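Noltach Two-Arm Bench Kit
Equipment page - club and classroom use

The Noltach is a two-arm kit for student robotics clubs, project classes and competition teams. It comes as a pair of jointed arms, a left and a right, with a parallel gripper for each. Clubs that already own one arm can order the second on its own and add it to the same controller.

Price for the full pair is 3,000, or 1,944 for a single arm with gripper. Schools and registered clubs can pay in two parts. Shipping is quoted separately and depends on whether you want the arms sent assembled.

What comes in the box

Two arms, assembled or as joint segments
Two wrist and gripper sets
Spare fingers, one pair per gripper
Controller with power supply
Cable set and strain clips
Hex keys and a bag of spare screws
Printed setup guide and the Plilow lesson folder

The gripper fingers are meant to be replaced. Files for them are on the download page, and most clubs end up changing the shape after the first month. Flat tips work best for fabric. If your team is working with small hard parts, try the narrow version first and print it slowly.

Laundry project

The kit is used by a number of teams for the household task in the Dasinska student challenge. Teams have to pick up clothing one piece at a time, hold it clear of the pile and place it in or on a target. Cloth is harder than blocks or cups. It changes shape every time it is picked up, so a saved motion that worked once will often miss on the next try.

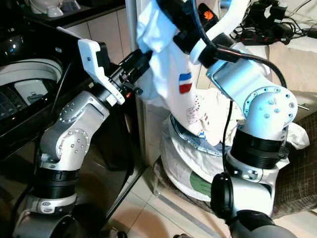
MacPherson High School Robotics Club - Household Tasks Team
Faculty contact: Noura Khalaf

The team works with ordinary clothes, mostly T-shirts and jeans. One arm lifts and the other stays open until it is needed, either to take the second edge of a shirt or to clear something out of the way. Students drive the arms by hand first and save the runs. The club's log for the spring stands at 1,603 saved runs, and 667 of those were kept for training after the students checked them.

Khalaf asks new members to start with a single shirt and one arm. The second arm comes in when they can pick up the shirt from any side. She also has them write down the failed grabs - the notes are short, but the next group reads them.

Setup notes

Bolt both bases down before powering on. Leave enough space between them that the elbows can swing without touching. Run the cables with some slack at the shoulder and check them at the end of each session, as a tight loop will pull at the connector when the arm reaches up. Keep power strips off the floor and away from the work area.

Loose cloth can catch on a wrist screw. Stop the arm before pulling it free.

Ordering

Allow up to three weeks for delivery to schools. Replacement fingers, wrist screws and cable sets are kept in stock and ship separately. For a club quote, send the name of your school, the number of students and whether you need one arm or two.

Page updated August 11, 2026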